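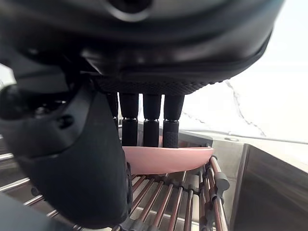 Figure 1. Pink plate in the dish rack, Pennington kitchen.

Shared Sink Use in a Small Student Kitchen
Project report, Household Studies, Dirkbridge College

1. Purpose of the project

The Pennington kitchen serves one floor of the Dirkbridge student residence. Complaints recorded in the floor logbook deal mainly with two matters: dishes left standing in the sink, and food that cannot be rinsed while the sink is full. The project examined whether a fixed division of the double sink would reduce both problems without new plumbing or the purchase of a second drying surface.

The work was limited to the sink, the counter beside it and the floor area where residents stand or set down their shopping. Cooking and refrigerated storage were covered by a separate report and are not discussed.

2. Method

Residents were asked to note each use of the sink on a sheet placed in the kitchen. The sheets were collected over 30 days in October and the following month, and 153 entries were complete enough to be used. An entry was considered complete if it gave the time of day, the type of task and the basin used. Entries that listed only a time were set aside.

For the first half of the period no instruction was given. For the second half, a notice asked residents to keep produce in the left basin and to place washed dishes in the rack, which was to stay in the right basin. The notice followed the layout recommended in the Canent kitchen planning handbook used in our course.

3. The sink and its arrangement

The sink is a stainless steel unit with two basins, set into a white countertop. The left basin is the larger. The faucet stands on the deck between the two and has a tall gooseneck spout, so pots can be filled without tilting them. The wall behind is finished in white panels with a gray-veined marble look. The residence office confirmed that the panels may be wiped with ordinary dish soap.

The larger basin was assigned to food for practical reasons. Long vegetables such as eggplant and radish can lie flat in it, and leafy items such as bok choy need space if the leaves are to be rinsed properly.

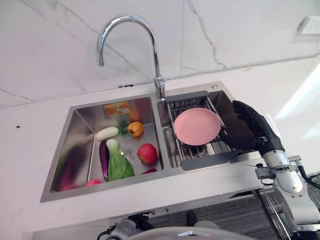

Plates and bowls take up less room once they are stood on edge. The rack therefore suits the smaller basin, where dripping water goes to the drain and the counter remains free for chopping. Residents who cooked for a group reported that the rack filled quickly, and several asked for permission to dry larger pans on a towel.

4. Results

Entries describing a blocked sink were less frequent after the notice was posted. The improvement was clearest in the early evening, when most meals are prepared. Morning use changed very little, as breakfast dishes are few and are usually washed at once.

Two difficulties remained. Small fruit was sometimes forgotten in the left basin, and some residents moved the rack to the counter when washing large pots and did not return it. Comments on the carpet were also received. Shopping bags set down on it may leave crumbs and soil from root vegetables, and it is harder to clean than the countertop. 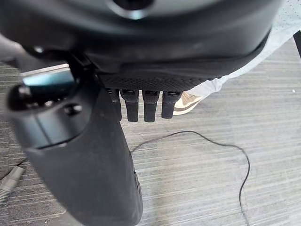

5. Costs

The division of the sink required no spending apart from the printed notice. A washable mat was priced at 300 crowns from the Zorenau household store. A second rack with a drip tray would bring the total to up to 700 crowns, and this purchase is not recommended at present.

6. Recommendations

The left basin should remain reserved for produce and the right basin for the dish rack. Residents should empty the rack before the evening meal and check the left basin for fruit before leaving the kitchen. A washable mat should be obtained for shopping bags. The logbook should be reviewed again at the end of the spring term, using the same entry sheet.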